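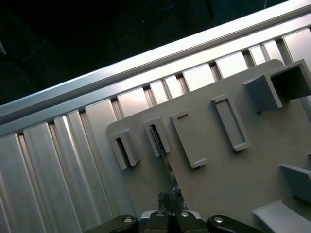

4. Everyday Words for Surface Texture

4.1 Why texture words deserve a closer look

Color words have had decades of careful attention, and taste words are catching up quickly. Texture words have been left mostly to dictionaries, and we think that is a real loss, for they turn out some of the liveliest speech in our whole corpus. Ask someone to describe the wall of the room they grew up in and they will reach for cooking, weather, animals, old clothes and half-remembered craft terms, often in a single sentence. One speaker from Wismont called a plaster wall "porridgey, but the kind you left on the stove." We found no dictionary that lists the word, and yet all the other speakers at that table understood it at once!

This section reports on the 60 speakers who took part in the texture task, 30 in Wismont and 30 in Riltavside. The two towns share a local newspaper and a bus line, but their working histories differ a great deal. Wismont grew up with weaving and dyeing, Riltavside with boatyards and a foundry. We expected that history to show in the vocabulary, and it did, though in places we had not thought to look.

4.2 Regular and irregular surfaces

The strongest split in the data is between surfaces with a repeating pattern and surfaces without one. For repeating patterns, speakers in both towns settled quickly on a small set of words: ribbed, grooved, ridged, lined, corded. Ribbed was the clear favorite for metal. The silver aluminum under the flat gray plate in Figure 2 is a typical case of a surface that earns the word, and the plate on top is what our speakers would simply call flat or plain. Crumpled and ragged belong at the other end of the scale, and the dark, rough fingertips in the same figure show both.

Irregular surfaces are where the fun starts. Speakers slowed down, corrected themselves, laughed, and built comparisons on the spot. Rough was nearly always the first word offered and hardly ever the last. It seems to work as a placeholder, something to say while a better word is on its way. In Riltavside the follow-up was often a word for damage (chewed, pitted, scabby). In Wismont it was more often a word for cloth (nubby, slubbed, felted), even when the speaker had a stone or a loaf of bread in mind.

4.3 Words that cross between touch and sight

We asked each speaker to sort their own words into those that need a hand and those that need only an eye. Almost 10 words in each town refused to be sorted. Grainy was the most argued over, followed by fuzzy and soft. Several speakers changed their minds when we came back to the question in the second session, and two of them wanted to talk about nothing else for the rest of the visit. We were delighted to let them.

The direction of borrowing also surprised us. Earlier work in our group, using the Clindberg word lists, suggested that touch words move into sight ("a soft light") far more often than the reverse. Our recordings hold plenty of movement the other way. Blurry was used for worn carpet felt underfoot, and dull for a pencil, a knife, a blanket and a cat's tongue.

4.4 Limits of the task

All sessions were held indoors and in English. The Riltavside group was older on the whole, so some of the damage words may belong to a generation more than to a town. The Flores coding sheet, which we used to label comparisons, has no category for food, and we had to add one in April, after the first transcripts were already coded. Those transcripts were coded again from the start. Speakers' spellings are kept wherever they offered one, including the three competing versions of "scrumbly" discussed in Section 5.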